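### 3.2 How people put things away

I came to this study with a hunch - most of us don't have a storage problem, we have a labeling problem. So Bernice Quaye and I asked households in Dumumport to keep a diary every time they went looking for something at home and couldn't find it. We ended up with 2,304 entries, way more than I'd hoped for!

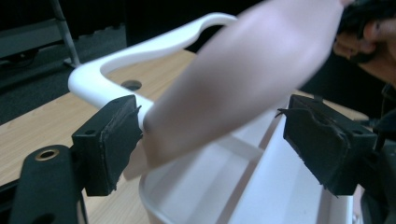

The small stuff caused most of the grief. Tape, batteries, spare keys, the one good pair of scissors (you know the pair). Around 200 entries were about scissors alone, and Seidu Mensah, who coded them, asked me more than once if he could please have a different category.

Families who kept things in one fixed spot wrote shorter entries, and grumpier ones too, oddly. I think they expected more from their own system. We come back to this in Section 4.
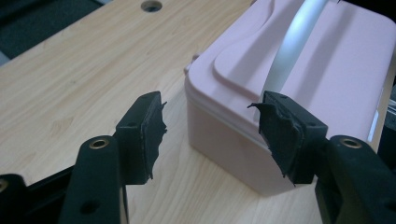
Department of Home and Consumer Studies

**Figure 6.** Storage containers: a white caddy with a handle and a pale pink plastic box.

We counted any container with a lid or a handle as "portable," following Rocío Esquivel's earlier diary work. Obed Boateng argued for splitting the two, and he may well be right, but by March the coding was done and I didn't want to reopen it.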